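March, 9:40 am

Picked up the retirement transfer calculator again. Daranee Luangrath wants the required minimum distribution check working before the Treltgate people look at it, so that comes first and the rollover form waits.

**Where it stood.** The Steken module reads the prior year-end balance and divides by the life expectancy factor. That part is fine. The trouble is accounts that had money in transit over the year end. If a transfer left one custodian in late December and landed at the next in January, neither statement shows it, and the balance we divide is too low. We had been adding those by hand in a side column, and the column didn't survive the last import.

**What I did.** Made "outstanding at year end" its own field. It gets added to the December 31 balance before the division. Reran the test set of 667 accounts. 35 changed, all upward. I opened 5 of them against the paper statements and they match to the cent.

Two of the 35 belong to the same owner and are both traditional IRAs. Those can be added together and the total taken from either one. The workplace plan under the same name can't go in with them and has to pay out its own amount. The old code lumped all three. Fixed, with a note in the file.

11:15 am

Ayman Abdel Hamid asked why inherited accounts are skipped. They are skipped on purpose for now. The rules depend on the year of death, whether the owner had already started taking distributions, and who the beneficiary is, and we only store the last of those. I'd sooner show a blank than a wrong number. He is going to ask Fabbri if their export carries the date of death.

Also moved the rounding. It was rounding the factor and then dividing — now it divides first and rounds the dollars once at the end. Small differences, but a client with a hand calculator would find them.

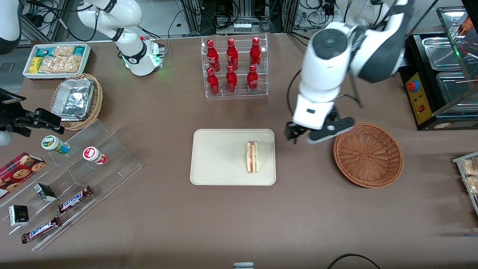 ## Still open

- Jiter import drops the leading zero on some account numbers. Daranee has the list. Don't fix it in the spreadsheet, it comes right back.
- First-year owners who put off the first distribution to April 1 owe two in that calendar year. The screen shows only one. Needs a second line and a plain sentence about both being taxable that year.
- The reminder letter goes out 60 days ahead of the deadline. Ask if that should be earlier for people paid by check.
- Roth IRAs: no lifetime distribution for the original owner. Confirm the screen says "none required" and doesn't print a zero.

4:30 pm

Second line for the April 1 case is in, wording not done. Ayman has the draft. Old version saved under last month's name in case the totals need comparing.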